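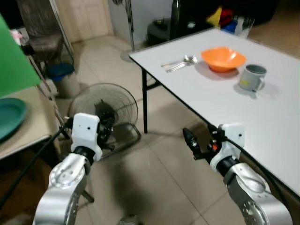 What strobe settings are people using for small nudibranchs at the Drarnlow slope, and does a snoot make sense there?

Start at f/16, 1/200, ISO 100, strobe at quarter power, and leave the snoot off until you can find the subject in the viewfinder every time. The sand at Drarnlow is pale and throws a lot of light back, so a snoot does help with backgrounds once your aiming is consistent.

**siltline_104**

Agree on the starting point. I would go to f/20 with a 60 mm on a crop body. Past that, diffraction costs more than the added depth of field gives back. Strobes close to the port, angled slightly outward.

**portglass**

Disagree on leaving the snoot off. With two strobes at quarter power you get flat light and every grain of sand in focus behind the animal. One snooted strobe from directly above, the other off. It takes a few dives to learn. Practicing with both strobes on teaches you nothing about aiming.

**siltline_104**

It teaches buoyancy and approach, and those are what most people get wrong on that slope. I have watched divers spend 6 minutes lining up a snoot with their fins in the sand. By the end the visibility was gone for everyone down-current.

**portglass**

That is a trim problem. Practice the snoot on dry land first. Table, small objects, room lights down, camera in the housing. Measure the working distance and write it on the arm with a paint pen. Shiny items are useful, as you see immediately where the beam lands and where it spills.

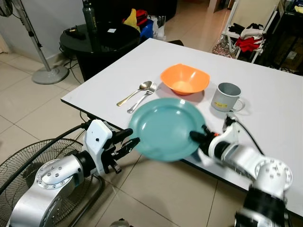

*Blue plate, orange bowl, spoon and fork.*

**kelpless**

The dry method works with one correction. Behind a flat port, the lens has a narrower angle of view in water than in air, so framing does not carry over. The beam spread changes too if the snoot has a lens and the front of it floods. Fiber snoots are less affected. Redo the distance marks in the pool.

**portglass**

Fair. My marks are from a fiber snoot and I had not tested a lensed one.

**mm_to_go**

Original poster back. More detail:

- compact in an aluminum housing, flat port
- one Kamata strobe, no modeling light
- +10 wet diopter
- 4 dives planned in November, 2 of them at night

The operator is Grisine and they run small groups. Is the missing modeling light a deal breaker for a snoot?

**siltline_104**

For a snoot, close to it. You would be aiming by test shots. Without a modeling light I would use the strobe with a diffuser, positioned above the port and tilted down a little. Move to f/11 or whatever the smallest aperture on the compact is, and control exposure with strobe power only.

**kelpless**

Some people strap a narrow focus light parallel to the strobe. The offset is small enough at 10 cm. Set it to red for the night dives, as shrimp tend to tolerate red better than white.

**portglass**

Red does little for nudibranchs, they barely respond to either. For shrimp, yes.

Also check your fiber optic cable before leaving. Cloltisura housings of that type have a loose socket and the cable backs out when the arm is folded.

**mm_to_go**

Mine is a Cloltisura and the cable does back out. Is there a fix other than tape?

**kelpless**

A smaller O-ring pushed over the plug. Take the calipers to it before ordering, the plug diameter varies by batch.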